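4.2 Snack purchasing and kitchen storage

Items bought outside the main weekly shop were the hardest part of household food spending to record. Of the 256 households that joined the study in Nollora and Ciltlow, 243 returned a full set of diaries. The diaries covered 4 weeks and asked the main shopper to list every food and drink item brought into the home, along with the place of purchase and the price paid.

Packaged snacks and soft drinks were underreported in the first week. When we compared diaries with saved receipts, the missing entries were mostly single items bought on the way home from work or school. Bread, milk and meat were rarely missed. We changed the diary layout before the second week so that small purchases had their own column, and the match with receipts improved in both towns.

Storage also affected what people wrote down. Households that kept snacks together in one bin or basket tended to fill in the diary from the container at the end of the day. Households that kept them in several cupboards relied on memory.
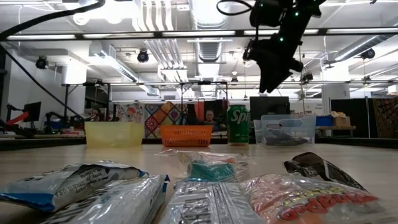
Stovar, commenting on an earlier draft of this section, objected that a shared bin may change how much people eat as well as how well they report it, and asked whether the two effects could be separated. With the present data they can't. We have no measure of intake apart from the diaries, and households chose their own storage before the study began. We therefore treat storage as a background variable in the models and make no claim about its effect on eating.

A second question was whether snack purchases followed the main shop or replaced part of it. In Nollora, where most households live within walking distance of a supermarket, snacks were usually bought on the same trip as other food. In Ciltlow the nearest large store is outside the town, and snacks came mainly from gas stations and corner shops. Prices per item were higher there, and the purchases were spread more evenly over the week. Saturday was the main shopping day in both towns.
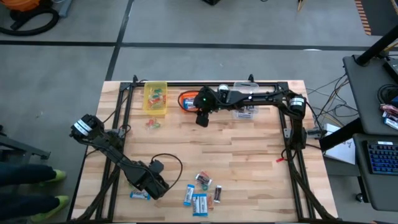

Single candy bars were the most common entry in the corner shop category, followed by chips and canned soda. Multipacks were almost absent from this category, even in larger families. Several shoppers wrote in the comments box that they avoided multipacks because the contents were gone within a day or two. Others said they had no room for them. We coded these comments by hand using the Angelovski scheme, with one extra code for lack of space.

Item weights were taken from the package where the shopper had noted them. Where the weight was missing, we used the most common size sold in that store. Any single item entered at more than 500 grams was checked against the receipt. Most of these were family bags of chips entered correctly, and the rest were typing errors made when the paper diaries were transferred.
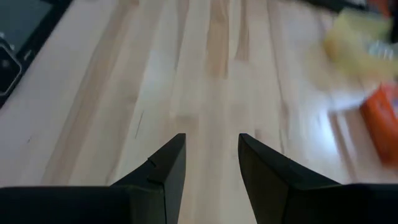 Figure 3. Pale wood tabletop.

Section 4.3 gives the results for drinks, using the same households and the same store categories.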